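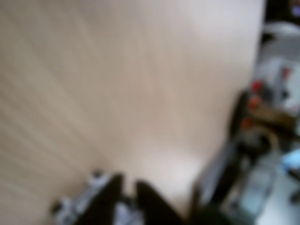 Skustness opens its robot workshop to visitors

Dresberg, 16 Jun 2024 - Robotics firm Skustness opened its Dresberg workshop to the public for the first time this week, with 107 people booking a place on the tours.

Visitors were taken round in groups of 11 and shown how the company teaches robot arms to handle small objects. The main demonstration was cube stacking, in which a gripper sets one marked cube on top of another on a wooden table.

The cubes are white with black corners and carry black symbols on their faces. A small camera is fixed beside the gripper fingers, pointing down at the table.
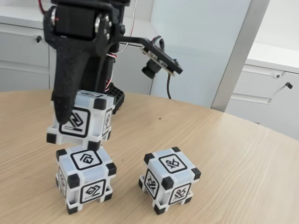 "Stacking looks simple until you watch it up close," said Algirdas Grigaitė, head of testing at Skustness. "A few millimetres out and the top cube slides off. Our team has run this task 1,000 times and we still learn from it."

Each tour lasted 60 minutes and ended with questions. Many were about safety, and about how long an arm needs to learn a new job.

Aba Owusu, who teaches engineering at Nartey College, brought a group of students. "They wanted to know what happens when it goes wrong, and they got a straight answer," she said.

A second open day is planned for September - booking details will be posted on the Skustness website. Entry is free.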